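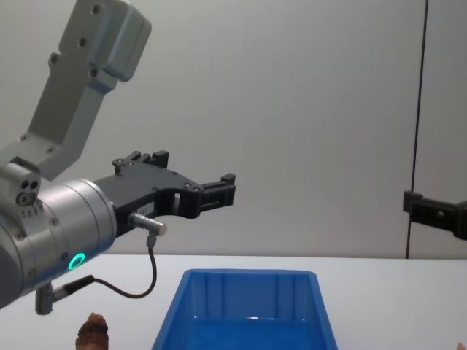
Re-caulking and regrouting of shower recesses: responsibility and method
Forum: Building Maintenance and Wet Areas
Thread status: open

Elevham_Facilities
Members are invited to comment on the following matter. Our organisation manages 67 units at the Elevham site, constructed in two stages. An inspection in December identified deteriorated grout at the floor-to-wall junction in a number of shower recesses. The contractor, Mulcahy Tiling and Sealing, has recommended that the existing grout be raked out to a depth of 2 mm and replaced with an epoxy product, with neutral-cure silicone at all changes of plane. The quotation is $1,874 per stack of bathrooms, excluding GST. We seek advice on whether epoxy grout is warranted in a residential setting, and whether the work should proceed before the membrane has been tested.

wetarea_inspector
The membrane should be tested first. Grout and silicone do not constitute waterproofing. If water is passing beneath the tiles, a new surface finish will conceal the symptom for a period and the expenditure will be repeated. A flood test of the recess, with the waste plugged and the level marked, is inexpensive by comparison.

I would also query the stated depth. Two millimetres is shallow for epoxy, and most data sheets I have consulted call for considerably more of the joint to be cleared.

Grakholm Strata Services
We respectfully disagree with the previous contributor on the question of sequence. At Grakholm we manage buildings of a similar age, and it has been our practice to renew the sealant at the perimeter first and monitor for one month. In most instances the moisture readings in the adjoining wall have returned to an acceptable level. Flood testing every recess requires access to the unit below, notice to both residents and a plumber in attendance. It is appropriate where there is staining to a ceiling. Has any been reported?

Elevham_Facilities
Staining has been reported in one ground-floor unit only. The remaining units show cracked or missing grout without any sign of moisture beyond the recess.

wetarea_inspector
Then that stack, at a minimum, should be flood tested before any contractor is engaged. I accept the point regarding the other units, although an absence of staining is weak evidence where there is a concrete slab. Water may travel some distance before it appears.

tileandstone_50
On the question of epoxy: it is durable and resists mould, but it is unforgiving to apply and difficult to remove. Any residue left on a textured floor tile is effectively permanent. For ordinary residential use a polymer-modified cement grout, properly cured, is adequate. I would ask Mulcahy to price both options and to itemise the raking out separately, as that is where most of the labour lies.

Desbridge Housing Co-operative
We adopted epoxy throughout our Desbridge building and have not regretted it. The additional cost was recovered in reduced call-outs. Residents were, however, without a shower for nearly 50 hours, and alternative arrangements had to be made for those with mobility needs. The notice period should allow for this.

tileandstone_50
That is a reasonable result, but I would note that the cement product also requires the recess to be left unused while it cures and the silicone sets. The difference in downtime is smaller than is often claimed.

Elevham_Facilities
Thank you to all contributors. We have requested a flood test of the affected stack and a revised quotation showing both grout types. The plumber is booked for Wednesday. Could members advise whether the shower screens should be removed before raking out, or whether it is acceptable to work around the bottom channel?

Grakholm Strata Services
Removed, in our experience. Old silicone under the channel is frequently the point of failure - new sealant will not bond to it. Please ensure that refitting is included in the quotation.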